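1/ OK, finally got the long two-finger grippers on both arms and I have opinions. Thread, because Zhiqiang Qian asked me three times this week and I keep answering in half sentences.

2/ Before this we ran the Bomside fingers, short and fat with rubber pads. Great on boxes. Terrible on anything that folds when you look at it (towels, mailers, bags, my patience).

3/ The new ones are from Gitier. They're slotted so you can slide the tips in or out, and there's 80 mm of opening, which is plenty for what I do. Swapping took me 28 minutes per arm, mostly hunting for the right hex key.

4/ Test object is a brown paper bag with twisted handles, lying on its side on the cardboard. I love this bag as a test. One handle sticks up in a loop, the other lies flat on the table, so you get an easy grab and a mean one in the same setup!
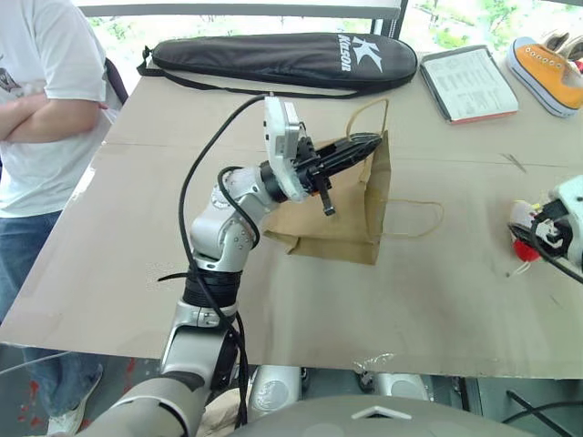 5/ Standing handle: pretty easy. Come in from over the bag, close slow, lift. I had the force limit at 7 N and never felt like going higher.

6/ Flat handle: ugh. The tips have to get under a paper cord that's basically touching the table, and long fingers flex more than you'd think. Went back to the Ronitz controller and dropped the approach speed way down. Much better, still not what I'd call good.

7/ Also, cable routing. I leave a big loose loop up over the wrist now. Looks sloppy, but when I had it tied tight in April it tugged on the last joint every time I rolled the gripper.

8/ Would I spend the $400 again? For soft stuff, yes. For boxes I'd keep the Bomsides and save the money. Jiang fingers go on next week, same bag if it survives.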